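Snack Table Notes, January

Wednesday, January 14, 2026

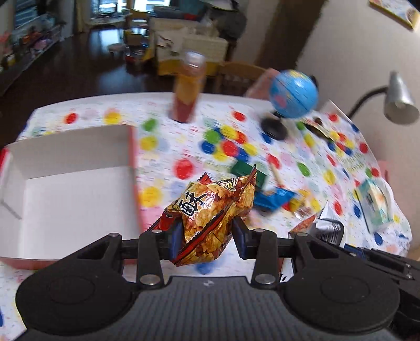 Snack swap is back on Friday after the long December break, same room, doors at 4. Quick one from me this month as I'm typing between two deliveries and the label printer is out of ribbon again. Small crunchy things are the theme, so single packets please, the little ones with the pointed corners and the shiny wrapper covered in golden-brown bits are exactly the size we want. The polka dot cloth stays on. It wipes down fine and people liked it.

What to bring. One kind of snack, enough packets for the table to share. Sealed. Nothing homemade this time, we'll do homemade in spring when the Kvam kitchen is free. If the writing on the wrapper is in a language you can't read, bring it anyway but look up the ingredients first and write them on a card. Nuts, milk, egg, shellfish, wheat – those go at the top of the card in capitals. Last time we had three packets with no card and they went home again unopened, which was a shame for whoever carried them in.

Cards are in the Lidbridge tin by the door. Pens too, if they've come back. (Whoever has the green one, please.)

Crinkly packets. A few of you asked how to open the small film ones without the whole lot going across the floor. Pinch both sides, find the serrated end, tear slow and sideways. Scissors for the stubborn ones, there's a pair in the drawer under the kettle. Tip into the paper cups, not the bowls. Bowls go soft-snack only, since the crumbs from December are still turning up in the dip dishes and I have washed them twice now.

Paper cups – we have 500, bought in the sale from Flisten, so no need to be careful with them. Napkins are lower. 300 left and they go fast when there's anything with chili powder on it. If you pass a shop, a pack of plain white is fine.

Leftovers. Unopened packets go in the swap box and you can take one home for each one you put in. Opened ones get eaten or binned the same night, no saving half a cup on the shelf behind the tea. Wrappers in the black bag, the film kind doesn't go in with the paper.

Kitty stands at $675, up a bit on last time. Most of that is spoken for, the new urn from Doltinport is on order and should be here before the Febuary swap. Until then it's the two kettles and some patience.

Voting slips as usual, one per person, crunchiest and best wrapper. Please write clearly, a few last time could have been anything.

Questions to me or leave a note in the tin. Bring your own mug if you have one, the shelf is short again.

Gunnel Myklebust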